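Irkero Small Items Sorting Set – README

Release 2, updated 8/7/23

Contents
The set covers mixed small goods sorted into open-fronted stacking bins: packaged dressings, cables and other loose items. It holds 3,890 records, one per item placement.

Packaged items
Sterile goods are recorded from the printed pouch. Enter the catalog number exactly as printed, suffix included. "31104-L" and "31104" are treated as separate entries. Size goes in its own field, in centimeters.
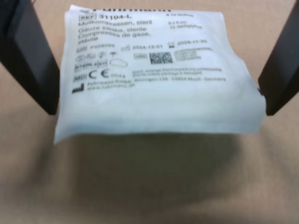 Product names in several languages are stored once, in English ("Gauze swabs, sterile"). The lot code is kept as text so that leading zeros survive import.

Bins
Bins are numbered from the left, starting at 1. The number belongs to the position – a bin that is swapped out takes the number of its slot. Cables are logged as one item, coiled or tangled.

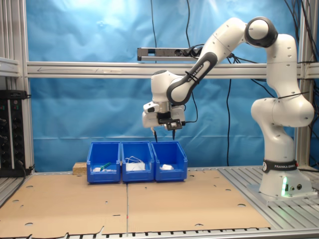

Items lying across a bin are logged the same way as items lying flat. Orientation is not recorded.

Known issues
Records 400 to 410 use the old Dedach item codes. A mapping table is in the Roruvora folder.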